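News > Press releases > Product testing

Hivano publishes results of hand-held gripper comparison

2025-06-14 – Hivano has finished a side-by-side trial of two hand-held grippers, the Prinero and the Ursu, and has released the results to its customers.

The trial began in February and ran to 1389 recorded attempts. Operators used each gripper on ordinary table-clearing jobs, with paper cups, bottles, wrappers and trays. The work was done in canteens during opening hours, with other diners at their tables.

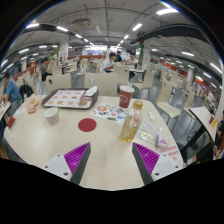
Both grippers were fitted with the same wide-angle camera, and each operator had 24 minutes of practice before recording started. The Prinero did better on bottles and full cups. The Ursu was quicker with flat items such as napkins and sauce packets, but its finger pads wore faster and had to be changed nine times.

"We wanted figures from the kind of table people eat at," said Ataahua Mahuika, who led the trial. "Thin packets are still the hard part for both."

Hivano will use the Prinero for its next round of work, on the Kerkow arm. Aarne Rantala, head of engineering, said the Ursu pads would be tested again once a harder material was available.

The 77-page report is free to existing customers on request.

Contact: Hivano press office | © 2025 Hivano | Back to top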